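Labelling and Surface Condition of a Shared Microwave Oven

Module report, Product Use and Maintenance
Sep 2, 2021

1. Purpose

The report covers the microwave oven in the student kitchen at Demley Hall. The oven was already in the kitchen when the present furniture was fitted and has no paper manual. The only operating information is printed on the casing, in Chinese. The work had two parts: to find out whether the printed labels could be used by residents who do not read Chinese, and to record the state of the outer surfaces before a new cleaning routine was agreed.

2. Method

Residents were sent a short form in May. It asked how often they used the oven, which programs they used and whether they had ever looked at the label strip on top. The form went to 728 residents across the Demley and Sandoval blocks. Replies were entered in a spreadsheet and blank returns were removed.

The casing was inspected by eye under the ceiling light and again with a hand torch held low. No parts were removed. The inside of the oven was left out of the study, as it is covered by the kitchen's weekly check.

3. Labels

The label strip runs along the front of the top surface, close to the door. It lists the programs by number, starting at 01, in small dark blue type. The entries are set in narrow columns with slanted dividers between them, and a longer line of text runs along the lower edge. The type is small for reading at arm's length. A separate sticker with a blue border is fixed further to the right and is split into two panels.

Most residents who replied did not use the numbered programs at all. They set a time and stopped the oven early if needed. Several had taken the strip for a safety notice. A translated card was drafted with the eight programs residents asked for most, using the same numbers as the strip so that the two can be read side by side.

4. Surface condition

The top has faint smudges, easiest to see where light reflects off the panel. The door has grey scuff marks and a patch of smudging towards the lower left. A damp cloth is proposed for the top and door, with no scouring pad near the label strip, where the print could be lost.

5. Further work

The card will be tried at Demley first and then at Sandoval, where the oven is a different model and the numbers will have to be checked again. 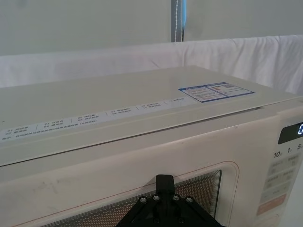

Figure 1. Top of the oven, with the label strip and the blue-bordered sticker.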